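Snacks on the Pink Table
Photos and notes from our August swap evening at Hedside 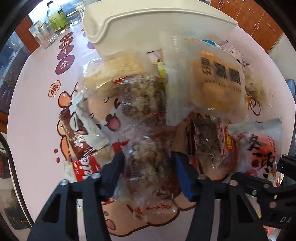

The pink table with packets on it. The clear ones with the nut-like clusters are in the front, and the yellow one is behind.

Every August our small group at Hedside makes a snack swap. Each person brings packets from the shop near their house, or from a trip, or from a parcel their family sent. We put everything together and we taste in the evening, from six o'clock until the tea is finished. I have been asked to make the gallery page this year, so please forgive my English in some places. Garba Mohammed checked the spelling for me, but the opinions are mine.

I only kept one picture for the page. The rest of the gallery is notes, one for each kind of snack, so that people who could not come can still know what we ate and what we thought.

The clusters
I like very much this kind of snack, where small pieces are stuck together in lumps and you cannot take only a little one. The color is beige and brown, and the packet is clear, so you know before opening what you will get. There is dark red on the packets too, and small red lettering on one of them. At our table these were the quickest to be finished. Chantal Thibodeau told that her grandmother made something close to it at home, with honey and with much more salt. She promised to bring the recipe in winter.

The yellow bag
The biggest discussion of the evening was about this one. Is it a bread or is it a puff? It is pale yellow and very light in the hand for such a large bag. I say it is a snack for the tea, because alone it makes the mouth dry. Garba ate it alone and was happy, so you should not listen only to me. If you open such a bag, close it again with a clip the same evening. In our kitchen the air is humid in August and the next morning everything soft becomes sticky.

The frosted package with the orange panel
The Chinese characters on the front are large and black, and the food you can see through the lower half is golden-orange and rounded. I cannot read Chinese and I did not want to write a wrong name on this page. If one of our readers knows this snack, please write to me and I will add the name. It has a wide seal down the side, which I appreciate, as I am a person who always tears the packet in the wrong direction.

The narrow one with the green
Pale on top, lime green at the bottom, with a black edge. I put it in my own list as "the green one" and I never corrected it. Everybody understood. It went to Chantal's end of the table and I had only one bite, too small to give a fair judgment.

The patterned packet
Pink and purple print on a pale packet, with the zigzag edge that is made for tearing. I am weak for a pretty packet. I have a drawer with empty ones, washed and flat, which I use as bookmarks and for covering small notebooks. This one has joined the drawer.

The teal one
Only a piece of it shows in the photo, behind the frosted package. I can say that the color was my favorite of the evening. The taste I have mixed up in my memory with two others, so I will leave the line empty.

The light beige ones in the clear bag
A quiet snack. It is the kind you eat while listening to another person talk, and then you see that your hand is going again in the bag. Mild, a little sweet. Children liked it, and also the people who said they were already full.

How we do the swap
We have few rules. Each person can spend 400 in the coins of our game box, and for this we write small price cards by hand. A large bag costs more than a narrow packet. The whole box has 1,000 in coins, and at the end we count them back, and this year 2 were missing. They were under the sofa cushion.

We taste in silence first and speak after. This was Garba's idea and I was against it, but I must say it is a good one. When the first person says "too sweet," then suddenly all the others find it too sweet also.

For drinks we have plain black tea and water. Last year we had juice and it covered every taste, so we stopped with it.

What to bring next time
Please look for something salty. We had many sweet packets this year and by eight o'clock I was wishing for a pickle. Closed packets only, and if you know the ingredients in English, write them on a small paper and tape it on the back. We have one member with a sesame allergy and one who does not eat gelatin.

If you have your own photos from the evening, send them to me before the end of the month and I will put them on this page with your name. Old galleries are in the same place as before, under the year.

Thank you to all who carried bags up the stairs.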